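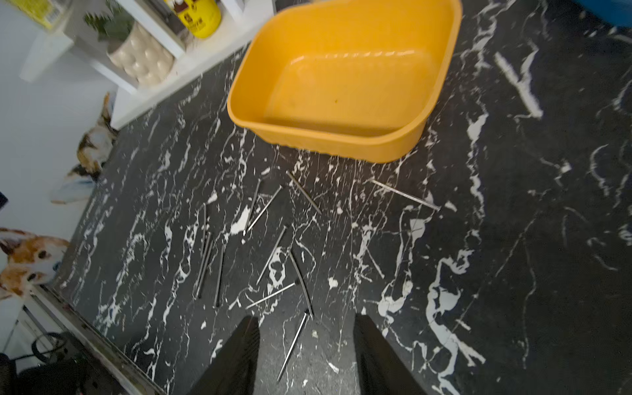
The yellow-orange basin on the black marble-pattern floor

14 Sep 2021

Okay so I have to talk about the Jomier thing. I know half of you came over from Kiltton to read my opinion on it, and the other half are my mom's friends who want me to write more recipes (sorry, there's a soup one coming).

For the soup people: Jomier is a band. They were huge when I was in middle school and then medium-sized when I was in high school, and then they stopped without ever saying they'd stopped. No farewell tour, no statement. The website just sat there with a tour date in Tredthorpe on it for years, and the date had already passed, and you could still click on "tickets" and get an error page. I used to click on it sometimes. I'm not proud.

Anyway, last week their account on Pap came back to life. If you don't use Pap, it's the short audio app, the one where you post little clips of yourself talking and people answer with their own clips. I resisted it forever because I hate my recorded voice, which sounds like a cartoon mouse with a cold. But a lot of music people are on there now, so I caved in the spring and I mostly just listen.

The Jomier account had posted exactly one thing before this, and it was somebody coughing. That's the whole clip. Three seconds, a cough, done. People on Kiltton have been arguing over which member coughed since the day it went up, and there's a thread that's 648 posts long about it with waveforms and everything. I've read all of it, twice. (The bassist. It's the bassist. Fight me.)

So then last week, at some awful hour of the night, a second clip. This one is 22 seconds and it's piano. No talking, no title, nothing. Just a piano in what sounds like a pretty big room, playing something slow that goes up, stops, goes up again a little further, and then the clip cuts off before it gets anywhere. I was brushing my teeth when I heard it and I stood there with the toothbrush hanging out of my mouth until it had looped maybe five times.

And of course everybody lost their minds!! By the time I got to Kiltton there were already four competing theories:

It's a new album. (Everyone wants this one, me included.)

It's an anniversary reissue, and the piano is an old demo.

The account got sold or hacked and this is some kid with a keyboard.

It's an ad for something. Please no.

I was firmly an album person for the first day and a half. I made a playlist. I texted people I hadn't texted since graduation. I told the guy at the pharmacy, who did not ask. Then somebody pointed out that the last chord in the clip is the same as the opening chord of the hidden track from the second record, only lower, and I went and dug out my CD to check, and you know what, it sort of is? So now I'm leaning toward reissue, maybe 60/40, and I've been sulking a little.

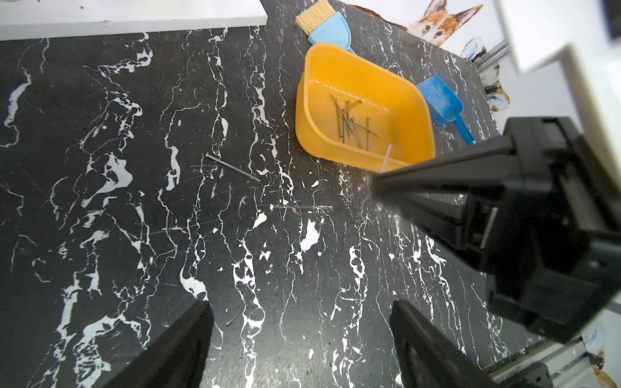 What bugs me is how fast it got mean. By the weekend there was a whole group of people telling newer fans they weren't allowed to be excited if they hadn't been there for the early shows. I was there for exactly one early show, because my cousin had a car and a spare ticket, and I spent most of it behind a very tall man in a leather coat. I saw one elbow and part of a drum kit. I don't think that makes me an expert on anything. If you found them last month through a cooking video, great, come in, the second record is the best one, start there and then go back to the first.

There was also the screenshot business. Somebody posted what they said was a booking page for the old theater in Tredthorpe with a night held in December and the act's name blanked out. It went everywhere in an hour. Then someone else noticed the font was wrong, then a third person said no, the theater changed its fonts over the summer, and then it was just fonts for two pages. I closed my laptop and went for a walk. When I got back they were still on fonts.

I'll say this though, if that night in December is real I'm going. I don't care that it's a six hour drive. I don't care that it'll be snowing and my car makes the noise. The place holds 600 people, standing, and I would like to be one of them, preferably in front of the tall man this time. I've already looked at motels, which is a very normal thing to do over a blurry screenshot.

My sister thinks the whole thing is silly and that bands should just announce stuff like a dentist's office. "We are open again, please call." I do see her point. I'm a grown woman with a job and I've refreshed an app so many times this week that my thumb hurts. When we were kids you found out about a record because it was on the rack at the store, or because somebody's older brother had it. Nobody made you decode a cough. But I also kind of love it? It's been a long year and a half, most of it in the same two rooms, and for a few days I've been up too late talking with strangers about one piano chord. I missed that feeling a lot more than I knew.

A couple of people asked in the comments on my last post whether I'd do a ranked list of all the Jomier songs. I started one and got stuck at the top because I can't choose, and then I got stuck at the bottom because there's one song I hate that everyone else loves (yes, the one with the whistling). I might post it anyway and turn the comments off for that one.

If you're on Pap and want to hear the clip, just search the band name, it's the account with no picture. There's a copycat with a very similar name that posted a piano clip the next day, and that one's somebody's nephew. He's not bad, to be fair. Needs to ease up on the pedal.

I'm also looking for anyone who still has the fan newsletter from the second tour, the folded one on green paper. I had it taped inside my locker and it went wherever locker things go. I have a memory of an interview in there where they talk about wanting to make a piano record someday, and I can't find a single mention of it anywhere online, so either I'm onto something or I dreamed it in ninth grade. If you've got a copy in a box, even a bad phone photo of page two would make my week.

Okay, it's late and I have work. I'm checking the app one more time and then I'm going to bed.

Edit: nothing yet.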